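How Do You Buy a Robot? (It's not like buying a bike)

Thu 17 February – Girkstead Kids' Science Page
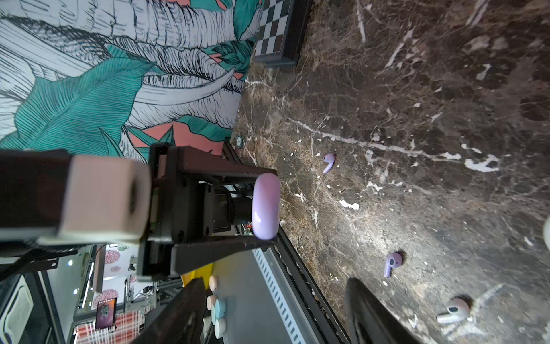 So your school, or your library, or a little factory in your town wants a robot arm. Great! Where do you start? Most people start with the price. Wrong place. Start with the job.

What's the job?

Write it in one sentence. "Pick up small things and put them in their case." That's a good one. "Help out" is a bad one. Help out with what?

Small things are harder than you'd think. Take earbuds. Smooth, curvy, a round part at one end and a stem sticking out of the other. They can lie any which way on a table. You can grab one without even thinking. A robot has to work out where the stem is pointing, and then squeeze just enough. Too soft and it drops. Too hard and, crunch.

The case is different again. Bigger, rounder, shiny. One gripper might be fine with the case and hopeless with the earbud. So the people buying the robot need to know ALL the things it will pick up, before they spend any money.

Now the shopping list

An arm by itself can't do much. Kids usually forget this part. Grown-ups forget it too.

The arm. It has joints, like your shoulder, elbow and wrist, and motors to move them.

The gripper. The hand part. Often sold seperately! Some have two fingers, some have more, some use suction like a tiny vacuum.

The camera. Lots of arms have one near the wrist, so the robot gets a close look at whatever it's about to grab. Some setups want a second one further back.

Something to bolt it to. A moving arm pushes and pulls on whatever is holding it up. Wobbly table, wobbly robot.

A computer to run it. Plus cables. Always more cables than you planned.

Spare parts. Finger pads wear down, like the eraser on your pencil.

Let's do a pretend budget

Say the Testside Library club has 3,000 dollars. Sounds like a lot! They find an arm they like, made by a company called Maller, and with the arm paid for they have 621 dollars left.

Then the gripper. It costs 500.

621 take away 500 is 121.

Now they have 121 dollars for a camera, a stand, cables and spare fingers. Uh oh. Is that enough? Maybe for a cheap camera and a stand somebody builds. No spares though. What happens the first time a finger breaks? The robot just sits there, and everyone is sad until they save up again.

What could they do? They could pick a cheaper arm. They could wait and save more. Or they could ask if a used one is for sale, lots of people do that. A used arm can be a good deal, but you have to check that somebody still makes the parts for it.

Money you pay later

Buying is only the first bit. A robot also costs money after you own it. Electricity. Repairs. Someone's time to teach it the job and to fix it when it gets stuck. If you have a dog you know about this already – the dog costs something, and then there's the food, every single week.

Will it fit?

Get a tape measure. An arm needs room to swing, and people need room to stand where it can't bump them. Also look at the table itself. Is it shiny? Does it have stripes or swirls in it, like marble? Cameras can get mixed up by patterns and reflections. You might need a plain mat, which is cheap, so put it on the list.

And light. A dark corner is no good for a camera.

Try before you buy

Ask the seller for a test. Bring your own stuff! Not the nice square blocks they have at the shop. Bring the slippery thing, the tiny thing, the thing with the funny shape. A company called Albers lets you come in for a day and try things out, and plenty of other sellers will do it too if you ask.

Try each thing 9 times. Once could be luck. Write down how many it got and how many it dropped, and be fair about it.

How long does it take?

Longer than you want. If the club orders now, the box might come in March, and then it has to be put together, and tested, and taught. Plan for that.

Your turn

Pick a job at home. Putting away spoons, maybe, or sorting crayons. Write the one sentence. Then make the shopping list, all of it, and put a made up price next to each thing. Add it up. Then cross out the most expensive thing and see if the job can still be done wihtout it.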